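Rhea Salazar
Desk organization, the boring version. Thread.

1/
Last month I replied to someone that solid-bottom drawer bins are a mistake and wire mesh is the only thing worth buying. Several people asked for the long form. It is mostly about mesh pitch and rim thickness. Mute accordingly.

2/
Mesh pitch first. Small square openings hold erasers, binder clips, tape rolls and glue sticks. They do not hold pushpins, staples or pencil leads. If you need those contained, put them in a lidded tin and put the tin in the basket.

3/
Rim next. Look for a rim wire visibly heavier than the grid wire. The rim carries the load when you pick the thing up by one side. On cheap baskets the two gauges are nearly the same and the long side bows out. I had a Josis one do this in May with only pens in it.

4/
Low sides over high sides for anything on a tabletop. You can reach in from any direction and see the bottom. High sides are for shelves, where you only approach from the front.

5/
Basket on the table, with nothing in it in the first shot:
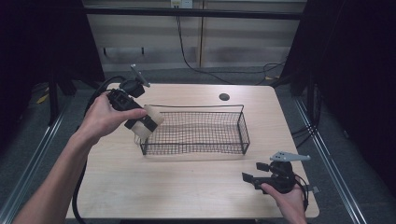
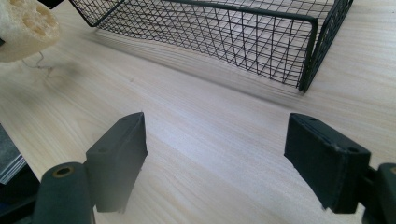
Black wire mesh on light wood, both shots.

6/
Placement. Middle of the table is fine while you are sorting. After that it moves toward the back, but leave the grommet hole clear if your table has one. A basket parked over the hole means lifting the basket every time you run a cord.

7/
Loading order: blocks and other large flat-sided items first, against the short side. Then the mid-size pieces. Anything cylindrical goes last, parallel to the long side, or it rolls and you re-sort the whole basket.

8/
Wire feet and wood. An unpadded basket will mark a soft finish if you drag it. Lift it, or put four felt dots under the corners. The dots I use are sold by Parsons, 98 to a sheet. One sheet covers 24 baskets with two dots left over.

9/
Someone asked about load. My test basket took 4000 grams of hardware for a week. The bottom sagged slightly at the center and did not recover fully. I keep mine under half that now. Rim was unaffected.

10/
Cleaning: dry brush, then a damp cloth along the rim. Dust collects where the wires cross – a cloth alone just pushes it into the corners. Skip the dishwasher. Coated wire chips at the welds and then it rusts there.

11/
Vitergate and Promirside both sell something in this shape. I have used both. The Vitergate rim is thicker, the Promirside grid is finer. For a desk I would take the thicker rim.

12/
Replies asking about drawer dividers: separate thread, different problem. Drawer depth matters more than anything I said here, so measure the inside and not the front panel before you ask me.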